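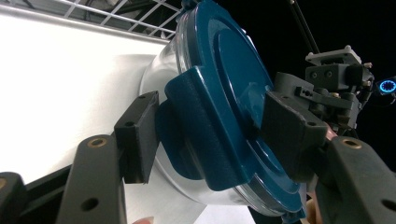
Spring is when our phone starts ringing about water in junction boxes, and this April has been no different, so we thought we would give over this corner of the newsletter to lids, gaskets and the little habits that keep the weather out of your wiring. Most of the calls come from folks with outdoor boxes on pump skids and loading docks, and most of them begin the same way, with somebody opening a cover and finding a green terminal strip. If you want to picture how a good cover is supposed to work, think of a clear round food tub with a dark teal lid, the kind where the lid steps down from a raised middle to a flat lip that hangs out past the bowl. A box cover with a lip like that sheds rain before it ever gets to the gasket, and that's a big help, since a gasket that spends its life under a puddle is going to give up sooner than one that only sees a splash now and then.

Now, the overhang is only part of the story. The gasket under it does the real sealing, and gaskets get old. The black foam strip that shipped in our earlier Sosa boxes is a fine material, and plenty of it is still doing its job, but it takes a set over the years. You'll see a groove where the edge of the box has pressed into it, and once that groove is deep enough the foam stops pushing back. Run a fingertip along it the next time you have a cover off. If it feels springy all the way around, leave it alone and close up. If there are flat, hard stretches, or if it has pulled loose at a corner, it's time for a new one, and please don't be tempted to fill the gap with a bead of silicone from the hardware store. We understand why people do it (we've done it ourselves, at the end of a long day with rain coming), but the cover has to come off again someday, and it usually takes half the gasket with it when it does.

The newer Sosa covers use a molded rubber gasket that sits in its own channel, and the good news for those of you with older boxes is that we finally have a version that fits them too. It's listed as kit 401. Each kit has 2 gaskets in the bag along with fresh cover screws, and the screws are the captive kind, so they stay with the cover when you lift it and don't go rolling off under the skid. We made a first batch of some 3,000 kits and they are on the shelf in Tramville now. Our friends at Allosley, who look after the western accounts, have their own supply, so if you normally order through them, carry on just as you always have.

A word about fitting them, while we're on the subject. Lock out the power first, of course. Take the old foam off completely, and then take a little longer than you think you need over the leftover glue, which loves to hide in the corners. A plastic scraper is kinder to the paint than a putty knife. Press the new gasket in at the corners before you do the long sides, because if you start in the middle of a side you'll end up with extra rubber at the last corner and nowhere to put it. Then bring the screws down a bit at a time, working across from corner to corner, until the cover sits evenly. Snug is plenty. A gasket that has been squashed flat by an eager wrench won't seal any better, and it'll be ready for replacement long before its time.

One more thing we get asked a good deal is whether a well-sealed box can still have water in it, and yes, it surely can. Warm days and cool nights pull damp air in through the conduit, and it settles out on the inside of the cover by morning. If your gasket looks healthy and there's still a puddle in the bottom, look at the conduit entries next, and think about a drain fitting at the low point. We stock those in the same thread sizes as our cable glands, and the counter at Tramville can match one up if you bring in the old plug or read us the number off the side of the box.

Anyone who bought Sosa boxes directly from Inadance should find an order slip for kit 401 tucked in with this month's statement. If yours went missing, just call the order desk before four in the afternoon and we'll get your kits out on the evening truck.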